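Packing chips for a day bag: tray first or pouch first?
Reading time: 2 min

plumau_11
I pack snack kits for a walking group. Each kit is a cloth drawstring pouch with one bag of chips and a few flat items. Breakage is my problem. Bags go in upright, seam down, and the bottom third is crumbs by noon. Pouch is unlined cotton, 244 mm across the mouth.

ciobanu
Sort on a tray before anything goes in the pouch. A shallow one with a raised rim is enough. The bag can lean on the rim and you lift it by the top seal, so you never squeeze the middle.

honmont12
Disagree. The tray adds a transfer, and every transfer is another chance to crush something. Open the pouch fully, lay it flat, slide the bag in sideways.

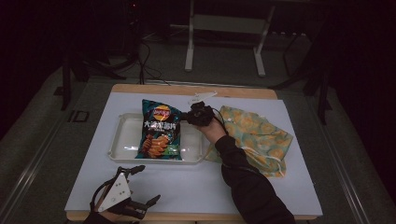 Sliding only works if the mouth is wider than the bag with the air still in it. With a soft pouch the fabric bunches ahead of the bag and you end up pushing on the chips. I fold the top edge back over itself by 12 mm, which holds the mouth open.

ciobanu
A folded cuff on thin cotton collapses as soon as the drawstring drags on it. Lift by the seal and let the pouch come up around the bag.

Ecaterina Nedelcu
Both methods are fine for ridged chips, which are stiffer. Thin ones break either way. Altitude matters more: above 300 m of climb my bags swell noticeably, and a tight drawstring then presses on the corners. Leave slack.

honmont12
Slack means it shifts while you walk.

Ecaterina Nedelcu
Then pack it last, on top.

plumau_11
Tried the tray on 11 kits this morning. Faster than I expected, and the seals stayed flat. The cuff did collapse on two. Will check for crumbs after the December walk.

Contact | © Provis Forums | Back to top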